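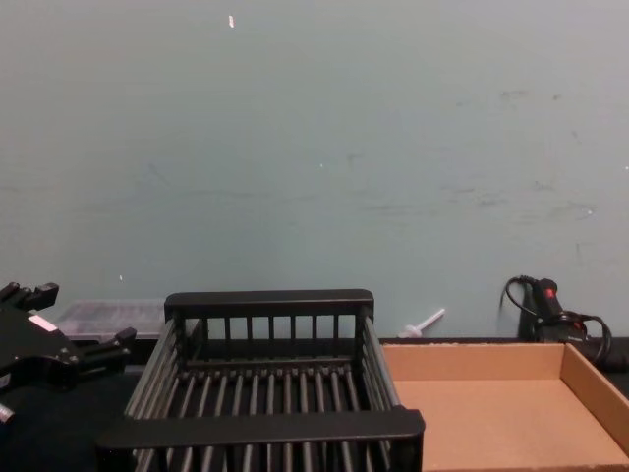 The rack, and the wall I keep meaning to paint.

Wednesday, September 27, 2023

My sister-in-law has sent me another article about how washing up by hand is ruining us all. The dishwasher wins on water, wins on power, wins on hygiene. Buy a Plovia, it says at the bottom, which made me scroll back up and read the rest more slowly.

The claim is that a household saves 1,633 litres a year. Which household? One that washes each fork under a running tap, as far as I can tell. I fill a bowl, wash the glasses first and the pans last, and pull the plug. I'd like to see that tested. Itzel Lozano asked the same thing in the comments and got a discount code.

Then there's the survey, where 77 per cent of owners said they'd "never go back". Well, they'd just spent the money. I said the same about a bread maker.

I'm not against the things. If you have four children, get one. But there are two of us here, and it would take us until Friday to fill it. I've also yet to meet an owner who doesn't rinse the plates beforehand, and that water never seems to make it into the sums.

Anyway, I've asked Plovia how they got their figure. No reply so far.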